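Filed under: Kits & Bundles > Two-Arm > Sorting

Pisik Brick Sorting Kit: data card and my notes

I bought the Pisik kit in December, after dithering between it and the Manden one for far too long, and this card covers the recordings I made with it plus what I think of the thing. There are 1532 clips so far, each up to 37 seconds long. The job is simple enough: pick a brick, put it in the bin of the same colour. The small two-stud bricks are the fiddly ones, and I'd start there, because the fingers have to meet the short ends squarely.

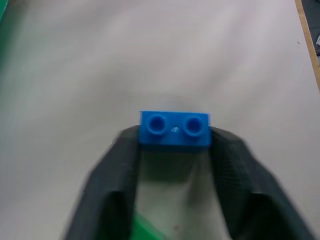 Gyamfi reckons the stock fingers are fine for bricks but far too pointy for anything soft, and would like to see rounder tips sold as a spare.

I'd buy those! I haven't tried soft things myself, so no clips of that. Setup took me most of a Friday (the printed guide skips the wrist camera entirely, so keep the online one open) and after that it's been pretty painless. Each clip comes with the head view, a wrist view and the joint readings, all in one folder.

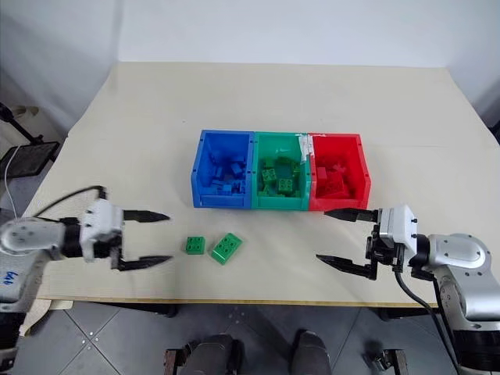 Three bins, two arms, two green bricks still on the table.

Labels are plain text, one line per clip, with the brick colour first and then which arm did the picking. I've left the failed grabs in and marked them "miss", so filter those out if you only want tidy ones. Clip 1929 doesn't exist, by the way, the numbering jumps in a few places where I deleted test runs.

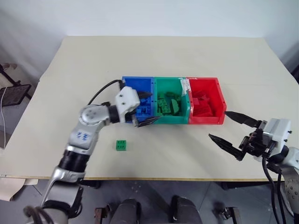 Reach is where I'd knock a mark off. The arms are lovely and smooth in the middle of the table but they get awkward near the edges, and Farndale's cheaper mount may suit you better if your table is deep. Keep the bins side by side, and tape the rims where they meet, as I have with the green and the red. Version 14 of the software is the one I used throughout.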